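Drivport Driver Guide
Section 8: Returning your lease car

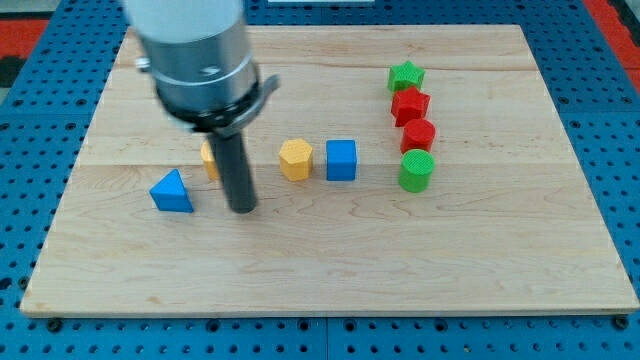 8.1 Before you start

This section covers the return of a Vitton lease car at the end of its term. If you want to keep the car for longer, see Section 7. If the car has been written off or stolen, ring the driver desk and do not use the online form.

You will need:

The Drivport app or a web browser
Your agreement number, printed at the top of your first invoice
Both keys
The service record, if your car has a paper one
The current mileage

You can book a collection from 57 days before the end date. Bookings made in the last week of the term are accepted, but we may not be able to collect on the day you ask for, and the daily rate applies until the car is handed over.

8.2 Booking the collection

1. Sign in and open My Car.
2. Choose End of lease, then Return. If you see only Extend, your booking period has not opened yet.
3. Enter the mileage as shown on the dashboard. Leave out the decimal figure and any commas.
4. Choose a collection address. This can be your home, your workplace or the Rashti depot. Collections from public car parks are not available.
5. Pick a day and a morning or afternoon slot.
6. Enter the name and mobile number of the person handing over the car. It does not have to be the main driver, but it must be an adult who can sign for it.
7. Press Confirm. A reference starting with R is sent to your email address.

Note: If the reference has not arrived by the next working day, check your junk folder before booking again. A second booking cancels the first one, including the slot.

8.3 Preparing the car

1. Wash the outside. A dirty car cannot be inspected and the driver may leave without it. You will be charged for the wasted journey.
2. Empty the boot, the glovebox, the door pockets and the space under the front seats.
3. Put back anything that came with the car: parcel shelf, load cover, floor mats, locking wheel nut key, charging cable.
4. Take off roof bars, tow bar covers and stickers that were not fitted at delivery.
5. Remove your phone from the Bluetooth list and sign out of any music or map accounts. On most models, Settings > System > Reset does both.
6. If you have a private number plate, start the transfer well ahead of the collection day. The car cannot be collected until the original number is back on it and the paperwork matches.
7. Leave at least a quarter of a tank of fuel. Electric cars need enough charge for the drive to the depot, and your confirmation email gives the figure.

Caution: Do not have dents or scratches repaired by a garage that cannot give a written warranty. Poor repairs are charged as damage, even where the original mark would have passed as fair wear.

8.4 On the day

1. Have both keys ready.
2. Walk round the car with the collection driver. The inspection is done on a tablet and each mark is recorded with its size and place.
3. Read the report before signing. If you disagree with an entry, ask the driver to add your comment in the box marked Customer notes. The driver cannot remove entries.
4. Sign, and keep the copy that is emailed to you.

Note: In heavy rain or poor light the driver may do a short check only. The full inspection then takes place at the depot and you will get a second report.

Your insurance must stay in force until the driver has signed for the car. Do not cancel it the night before.

8.5 Mileage and final invoice

Excess mileage is worked out from the reading taken at collection. The first 2000 miles over your allowance are charged at the standard rate in your agreement. Anything beyond that is charged at the higher rate. A driver who is 1351 miles over therefore pays the standard rate on all of them.

If your term ended early, the allowance is reduced to match the time you had the car.

The final invoice lists mileage, damage and missing items on separate lines. To query a line, reply to the invoice email with the R reference in the subject. Queries are handled at the Iltska office by Joaquim Loureiro's team, and the amount in question is put on hold until you have had an answer. The rest of the invoice is still due on its normal date.

Next: Section 9, Moving to a new agreement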